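4.2 Aufnahme einer Demonstration mit den Handgreifern

Dieser Abschnitt beschreibt die Aufnahme von Demonstrationen für Aufgaben aus der Gruppe Küche. Die Kalibrierung nach Abschnitt 4.1 muss abgeschlossen sein. Stand: 20. Juli.

Vorbereitung

1. Gurt anlegen, Schnalle schließen und die Schulterriemen stramm ziehen. Die Kopfkamera darf beim Vorbeugen nicht verrutschen.
2. Beide Greifer einschalten. Links und rechts nicht vertauschen, die Markerwürfel sind fest zugeordnet.
3. In Brestis eine neue Sitzung anlegen und die Aufgabe aus der Liste wählen, z. B. "Tasse aus Mikrowelle nehmen".
4. Greifer 3 Sekunden lang ruhig vor den Körper halten, bis beide Marker als erkannt gemeldet werden.

Hinweis: Wird ein Marker nicht erkannt, zuerst die Würfelflächen mit einem trockenen Tuch abwischen. Bleibt die Meldung bestehen, 4.1 wiederholen.

VORSICHT: Der Netzstecker der Mikrowelle bleibt während aller Aufnahmen gezogen. Kabel am Boden vor Beginn aus dem Laufweg räumen. Mit Kopfkamera ist der Blick nach unten eingeschränkt.

Aufnahme

5. Ausgangsstellung einnehmen: beide Greifer geöffnet vor dem Oberkörper, Blick auf das Gerät.
6. Aufnahme mit dem Fußtaster starten.
7. Tür mit dem linken Greifer ganz öffnen. Der rechte Greifer wartet, bis die Tür steht.
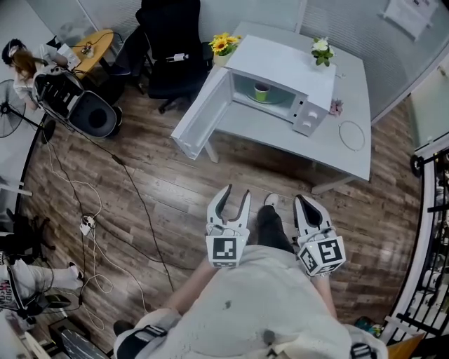 8. Tasse mit dem rechten Greifer am Rand fassen, herausheben und auf dem Tisch abstellen. Den Drehteller nicht mitziehen.
9. Tür schließen, in die Ausgangsstellung zurückkehren, Aufnahme beenden.
10. Durchgang als "gut", "Fehlgriff" oder "verwerfen" kennzeichnen.

Fehlgriffe nicht löschen. Sie werden getrennt gespeichert und beim Training gesondert gewichtet. "Verwerfen" ist nur für Durchgänge mit Markerverlust oder Unterbrechung vorgesehen.

Nach 14 Durchgängen wechseln Tassenposition und Standort der bedienenden Person. Übrige Gegenstände auf Tisch und Gerät bleiben innerhalb eines Blocks unverändert. Der Datensatz Warkgate umfasst derzeit 2.963 Durchgänge. Fragen zur Kennzeichnung beantwortet Bujar Begović, defekte Greifer gehen an Dennis Catterall.

Weiter mit 4.3, Daten übertragen.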